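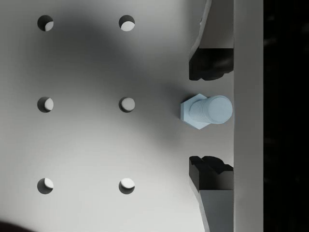
Plasmont Probate Records: Frequently Asked Questions

Last reviewed in March

What does Plasmont do?

Plasmont searches probate and land records for people who believe they may have a claim on an estate. Searches cover England and Wales. Scottish confirmations and Northern Irish grants are kept under separate systems and are quoted for individually.

Is a will a public document?

A will becomes public once a grant of probate has been issued. Before that point only the executors are entitled to see it. If no grant is ever needed, for instance where the estate is small or everything was jointly owned, the will may never be made public.

Can a will be kept out of public view?

Rarely. An application can be made to the court to have a will sealed. The court will want to know why open inspection would be undesirable or otherwise inappropriate. Embarrassment to the family is not usually enough. Plasmont does not act in these applications.

The person died in prison. Does that change anything?

No. A serving prisoner can make a valid will and can own land, savings and other property. The usual rules on signing and witnessing apply. Money held in the prison's own account forms part of the estate, as do personal belongings held in storage.

Can someone inherit from a person they killed?

As a rule, no. This is known as the forfeiture rule. The court has power to modify its effect in some cases, but not where the person has been convicted of murder. Time limits are short and legal advice should be taken at once.

How do I find out whether the deceased owned land?

Search by address if you have one. The register cannot be searched by owner's name without showing a proper interest, such as acting as executor. Some land is still unregistered, in which case the paper deeds are the main evidence of title. A photocopy of a deed is useful as a lead but does not prove ownership.

How long does a search take?

A standard search is returned within 20 working days. A standing search, which watches for a grant that has not yet been issued, runs for 4 months and may be renewed 2 times.

What does it cost?

The standard fee is £77 per name. Spelling variants are included. Aliases and former names are charged as separate names.

Who will handle my enquiry?

Kane Kereama deals with standard and standing searches. Yusri Mandagi deals with land and unregistered title. Complaints go to Alby Ashby.

Do you pass information to newspapers?

Copies of public records are supplied to any customer who pays the fee, including journalists. The identity of other customers and the content of their enquiries are not disclosed.

Can I cancel?

Yes, in writing, at any time before the search has started. Once it has started the fee is not refundable.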